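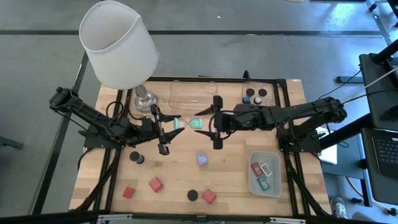 Zirneck Finger Guard Kit for Two-Arm Tables

Search products, parts, manuals

The Finger Guard Kit exists because of a fault we would have preferred to read about on somebody else's website. In July a pair of arms on a Brondau table were passing a small part from left to right. The left gripper got the signal to let go and did so. The right gripper got the signal to close and thought it over for 914 milliseconds. The part went to the floor. Then both arms, with nothing between them, carried on toward each other to finish the job.

Two bent fingers and one cracked wrist cover later, we had the beginnings of a product.

The kit is a small box that sits between the arm controllers and the grippers. It holds the first gripper shut until the second one reports a firm grip. If that report is more than 30 milliseconds late, both arms stop where they are and a light comes on. The light is red. We tried amber and people ignored it.

In the box: one guard unit, two gripper leads (70 cm each), a spare fuse, and a set of soft fingertips that bend before your arms do.

Fits: Brondau and Noltis parallel grippers. Calimlim grippers need the adapter lead, sold separately, for reasons you would have to take up with Calimlim.

Please read before ordering

The kit is not an emergency stop and does not replace one. It has no idea where your hand is. Keep people out of reach while the arms are powered, and cut the power before picking up whatever they dropped – including when it is only one small thing and you are very quick. Our engineer Hervé Gautier is very quick, and he has the bruise.

Units with firmware older than version 68 can miss a stop if the left lead works loose. Update first, then pull the lead out on purpose and check that the light comes on. If it stays dark, send the unit back and we will pay the postage.

Share 12 Comments 3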